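用了三个月的二手手机，聊聊我为什么不想换新的

2026年8月11日

又到了一年里大家开始讨论新手机的时候。朋友群里每天都有人转发所谓的曝光图，镜头变大了，边框变窄了，颜色多了一个谁也说不清是灰还是绿的新色。我看得津津有味，看完之后摸摸口袋里这台旧的，又放回去了。

这台手机是五月份买的，二手，上一任主人用了两年多，背面右下角有一道很浅的划痕，要斜着对光才看得见。买之前我纠结了很久，久到家里人都不愿意再听我念叨。所以我想，干脆把这几个月的感受写下来，啰嗦归啰嗦，也许能帮到同样在犹豫的朋友。

先说旧的那台是怎么坏的。其实也不算坏，就是电池不行了。早上满电出门，到中午吃饭的时候就开始提醒我要充电，冬天更夸张，在外面拍两张雪景，屏幕一黑，人就失联了。我那阵子包里常年放着一个充电宝，沉得像半块砖，再加上一根线，线还老是和钥匙缠在一起。有一次在车站排队检票，电子票在手机里，手机在关机，我站在队伍旁边等它开机，后面的阿姨很好心地问我是不是忘了带身份证。那天回家我就下定决心要处理这件事。

一开始想的是换电池。问了两家店，一家说机型太老，原装电池已经没有了，只能用第三方的；另一家倒是说有，可是那个柜台上摆着的电池连包装都没有，用橡皮筋捆成一捆，我看了心里发毛，找了个借口就走了。后来在网上看了很多帖子，越看越乱，有人说第三方电池好用得很，有人说换完鼓包，屏幕都顶起来了。我这个人胆子小，睡觉的时候手机就放在枕头边，想来想去还是算了。

那为什么不直接买新的呢？说到底是舍不得。新机型的价格我看了好几遍，每看一遍都安慰自己说平摊到每一天也没多少钱，可是一想到我平时拿手机做的事，无非是回消息、看地图、听播客、给楼下的猫拍照，就觉得这笔钱花得有点心虚。要是我每天剪视频，或者打那种画面特别精细的游戏，大概早就买了。

最后是在一个叫Gollitz的二手平台上下的单。选它也没什么特别的理由，就是页面清爽一些，每台机器都有实拍图，电池健康度写得清清楚楚，还有30天的退货期。我收藏了好多台，每天晚上洗完澡就打开看看，像逛花鸟市场一样，看中的被别人买走了还会难过一小会儿。最后拍下的这台，标价比同型号的其他几台高一点，但是电池是新换过的，边框也没有磕碰，我想了一晚上，第二天早上一边刷牙一边付了款。

收到的时候包装很朴素，一个纸盒子，里面是手机、一根线和一张小卡片。我当时紧张得很，按照网上教的办法一样一样检查：屏幕有没有坏点，喇叭有没有杂音，前后镜头能不能对焦，指纹能不能录，打电话对方听不听得清。为了测通话我给家里打了个电话，结果聊了半个多小时，把测试这件事忘得一干二净，挂了以后才想起来，嗯，看来听筒是没问题的。

说说搬家的过程吧，我指的是数据搬家。这是我最怕的一步。照片太多了，聊天记录也舍不得丢，里面有好多长辈发的语音，平时不听，可是要我删掉我是万万不肯的。系统自带的迁移功能比我想象中省心，两台手机放在一起，扫个码，就让它们自己慢慢传。我去厨房炖了一锅汤，汤好了，进度条才走到一半；吃完饭，洗了碗，又把阳台的衣服收了，总算传完了。唯一的麻烦是银行类的软件要重新登录，有一家还要我对着镜头眨眼、张嘴、左右摇头，我戴着围裙在客厅里摇了好几次才通过。

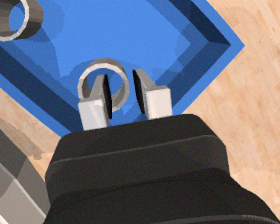 图片来源：Skultimach 图库

系统更新是另一个我很在意的地方。买旧手机，大家最担心的就是哪天忽然不再更新了。我这台目前还在支持名单里，至于能支持到什么时候，谁也不敢打包票。上个月推送了一次更新，我照例先等了几天，看看别人有没有抱怨发热、掉电，等到评论区安静下来才点了安装。更新完之后，输入法的键盘好像比以前矮了一点点，刚开始总打错字，给同事发“收到”发成了“手套”，对方很礼貌地回了我一个问号。过了几天手指习惯了，也就好了。

电池的表现我要多夸几句。现在早上出门的时候满电，晚上到家通常还剩三成左右，充电宝已经被我收进抽屉里了，包一下子轻了许多！我还养成了一个小习惯，睡前不再整夜充电，改成早上起床洗漱和吃早饭的时候充，出门前差不多就够用一天。这么做到底对电池好不好，我没有研究过，只是觉得床头少了一根线，半夜伸手找水杯也不会再扯到什么东西。

拍照嘛，要老实说，和新机型比肯定是有差距的。晚上拍路灯下面的树，暗的地方会有一点糊，放大看颗粒很明显。白天就完全没有问题，五月份去爬山拍的那一组，我洗了18张出来，贴在书房的墙上，来家里的客人都问是不是用相机拍的。我很得意，嘴上说随便拍拍，心里其实早就等着有人来问了。后来我发现，照片好不好看，跟我那天起得早不早关系更大。清晨的光线怎么拍都温柔，到了中午，再好的镜头也救不了我那张被晒得皱起来的脸。

配件也花了一点冤枉钱，写出来给大家提个醒。第一个手机壳是Meireles的，透明的，刚拿到手的时候真是好看，用了两个月，边上就黄了，像泡过茶一样。第二个换成了深蓝色的硅胶壳，手感很软，缺点是放进牛仔裤口袋的时候会把口袋的里布一起带出来，每次掏手机都像在变魔术。贴膜我自己贴了两次，两次都有气泡，第三次认输了，去路边的小摊请师傅贴，师傅两只手一抹，前后不到一分钟，我站在那里觉得自己白活了。

存储空间是我现在最头疼的事。买的时候贪便宜，选了容量小的那一版，想着照片可以放到云上。结果才过了三个月，系统就开始提醒我空间不足。我认认真真清理了一个下午，删掉了175张截图，大部分是菜谱和快递单号，还有一些我已经完全想不起来为什么要截的东西，比如一张天气预报，晴，微风，什么也没有发生的一天。删完腾出来的地方也没有多少，真正占地方的是聊天软件，点进去一看，光是家族群里的小视频就够我看上几个晚上了。所以如果你也打算买二手的，我的建议是容量尽量往大了选，别的地方可以省，这个地方省了，以后要用一个又一个下午来还。

说到软件，我顺便把手机里的应用也整理了一遍。以前首页密密麻麻有好几屏，找个计算器都要翻半天。现在第一屏只留了13个常用的，剩下的全部收到一个文件夹里，文件夹的名字叫“以后再说”。有一个叫Likadcombe的记事软件是我这次新装的，界面很干净，打开就能写，没有弹窗，也不会问我今天心情怎么样。我用它记买菜的清单，记想看的书，偶尔在地铁上想到一句什么话也记进去。这篇文章的开头就是在地铁上写的，写到一半坐过了站，只好又坐回来，一来一回倒是多写了两段。

有朋友问我，用别人用过的手机，心里会不会膈应。说完全没有是假的，刚拿到手的头几天，我用酒精棉片擦了又擦，充电口用小刷子刷了一遍，连音量键的缝隙都没有放过。可是用着用着就忘了这回事。通讯录是我的，闹钟是我的，锁屏上的猫也是楼下那只我认识的猫，到了第二个星期，已经觉得它一直都在我口袋里。倒是偶尔对着光看到那道划痕，会猜一猜它是怎么来的，是和钥匙放在一起了，还是有一天从桌上滑下去过。

当然也有不方便的时候。导航加听歌再加回消息，三件事一起来，它会发烫，夏天握在手里像个暖宝宝。有些应用打开的时候要等上一两秒，着急的时候这一两秒格外长。还有一次视频会议开到一半，画面卡住了，我正好停在打喷嚏之前的那个表情上，据说停了很久，同事们都很有修养，没有一个人截图，至少没有人告诉我截了图。

旧的那台我也没有扔，擦干净以后插着电放在厨房的架子上，专门用来看菜谱和听广播。电池不行没有关系，反正一直连着电源，屏幕上沾了面粉也不心疼。做饭的时候它在旁边说着话，厨房里热闹了不少，连洗碗都没有那么烦人了。家里人看了也想要一台，我说那得等我这台退下来再说，对方算了算时间，觉得还是自己去买比较快。

秋天的新机发布，我还是会守着看的，看热闹又不花钱。如果这台到明年这个时候还能跑得动，我就再给它换一块电池，顺便挑一个不会发黄的壳。大家如果有用得久又不贵的手机壳，麻烦在评论里告诉我一声，最好是不粘口袋的那种，先谢谢啦。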